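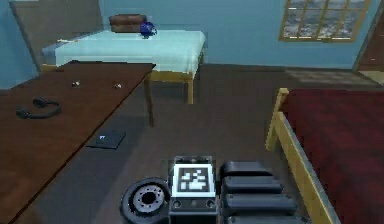
This report examines how small firms in the home furnishings trade protect the names of their products, and whether registration helps them when a larger company adopts a similar name. It was prepared for the second-year module in Business Law by Samina Dhanial. Names are the main concern, as the look of goods is far harder to register. A plain pale cyan bed cover, such as the one in the rendered bedroom, could be sold by any number of shops, and the word on its label may be all that sets one seller apart from another.

The main case study is Tanus, a bedding maker in the town of Skorport, which opposed an application by Lorix to register the name Tanusa for cushions and curtains. Tanus had used its name for 34 years but had registered it for bed linen only. The hearing officer found the two names similar and the goods close enough to confuse buyers – though the claim on curtains failed.

A short survey was also carried out in October. Of about 120 shoppers approached, 34 completed the form. Most thought the two names belonged to one company. The sample was small and drawn from one shopping centre, so the results are treated with caution.

The Yousafzai guide to trade mark practice, used throughout the module, advises owners to review their registrations every 5 years. Tanus had not done so.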